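August 13, 2019

Second full day of collecting and I am so tired and so happy. My thumbs hurt. Fredy says this is a known condition and that it goes away after the first few weeks, and then he went back to eating his sandwich over the keyboard, which Consuelo has asked him more than once not to do.

We finally have a routine. I drive, Fredy resets, and Consuelo sits at the other desk looking at what comes in and yelling when something looks off. We trade every 25 grasps. Before the trading rule I was doing stretches so long that I started reaching for the ball exactly the same way every time, and Consuelo spotted it in the plots before I felt it in my hands. All my approaches were piled on top of each other in one skinny line. A policy trained on that would be great at picking up a ball in one spot by one route and hopeless at anything else. So now whoever resets also gets to be mean about it. Fredy puts the ball way out near the edge of the reach, or so close in that I have to back the wrist up before I can even start. I love it. It makes me a better driver and it makes the data so much richer!

The morning went to the ball and the afternoon to the little blocks. I like the ball more. It's a harder thing than you'd think, a ball. If you come in with one finger ahead of the other you tap it and off it goes, and then you have to decide whether to chase it or call the episode. We argued over that at lunch. I wanted to throw the chases away because they're ugly to watch. Consuelo wants them kept, all of them, marked as recoveries, and by the end of my coffee she had me convinced. If the arm only ever sees perfect approaches, it has no idea what to do the first time it bumps something. So the ugly ones stay in, with their own tag, and I felt a lot better about the four I'd fumbled before ten o'clock.

The wrist view is my favorite part of all this. I drive mostly from it now and hardly look up at the arm. On the first day I kept glancing back and forth and got a little seasick, and then at some point this morning it clicked and the two fingertips just became my fingertips. I saved a still from the ball set to put in here.
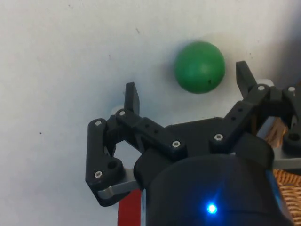

Green ball, jaws open, coming in a little closer to the right finger than I'd like.

I look at that one and want to nudge left, just a hair, before closing. That's the sort of thing I can't explain to anybody in words – I tried with my sister on the phone and got nowhere – but if I do it enough times with the recorder on, then the nudge is in there, in the numbers, and the network can find it. I still think that's wonderful. I've read the papers and I know how the loss works and I still think it's wonderful.

Less wonderful: Sekex, our logging script, quietly stopped writing gripper positions for part of the morning. The video kept going, the joint angles kept going, and the gripper column was one flat value all the way down. Consuelo caught it when she opened a file to check something else. We lost a whole turn of mine and part of one of Fredy's. He was very calm. I was less calm. He's added a check so the recorder beeps if the gripper value doesn't change during an episode, and it beeped twice this afternoon, both times my fault for forgetting to close at all.

Total tonight is 2,758 episodes, counting everything Fredy brought over from the old Petel sessions. Consuelo won't let us count those toward the goal, and the goal from this rig alone is still 1,000 on the ball before we train anything serious. She did let us run a tiny test model over dinner, just to see. I won't write down how it did because she'd kill me, a model that small means nothing, but it went TOWARD the ball. On its own! Fredy and I both stood up.

Things for tomorrow. Wipe the white surface before starting, it has smudges on it and I don't want the model getting attached to them. Move the lamp for one block so we get shadows from another side. Ask Vandero if they can send the second set of fingertips early. Bring the wrist brace. Start with Cusi, the new block task, while I'm fresh, and leave the ball for after lunch when I need cheering up.

Fredy has first turn driving. I'm going to put the ball in some terrible places.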